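Clustside Gripper Comparison – Progress Report to the Keane Fund
Reporting month: June
Prepared by Meenakshi Goel

Work this month went into the handheld objects set, the third of the sets agreed in the grant. Bence Balogh ran the arm and Hatice Karaca kept the logs. We compared the two-finger parallel gripper against the older suction unit, using microphones because they combine a round head, a narrow handle and several surface finishes.

The parallel gripper completed 435 grasp attempts at the Sistdale bench. Suction was stopped after 24 attempts. It could not seal on mesh or on the molded grid of the light blue toy microphone, and there was little point in going on. With the fingers, the toy is taken upright, closing just under the ridge on its head. 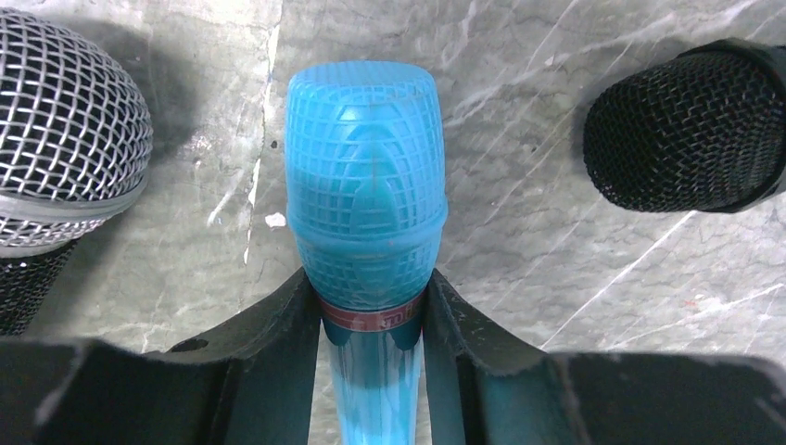 Wrist camera

The camera stays at the wrist for now. Its view covers both fingertips and enough of the tabletop to plan the next grasp. Two problems remain open. The silver mesh throws highlights that upset the edge detector, and the black handles give weak depth readings. Hatice is trying a lower exposure for the first and has no fix yet for the second.

We also moved from single objects to mixed layouts, with some microphones upright, others lying at an angle, and the stands left on the table. Clearance is the main issue. When the blue toy lies close beside an upright microphone, the planner has little space for the second finger.
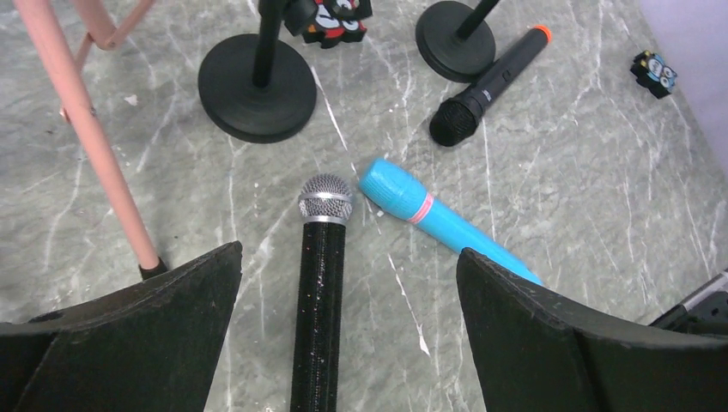

Bence has written a check that rejects any approach with too small a gap and turns the wrist before trying again. It adds time to each attempt – we will report how much once the logs are sorted.

Spending and next steps

We spent $2,958 this month, mostly on finger pads and a replacement cable. The Drivesau controller is due on 6th July and Zerrin Tokgöz will install it. Mixed layouts will then be repeated on both controllers with the same six starting positions.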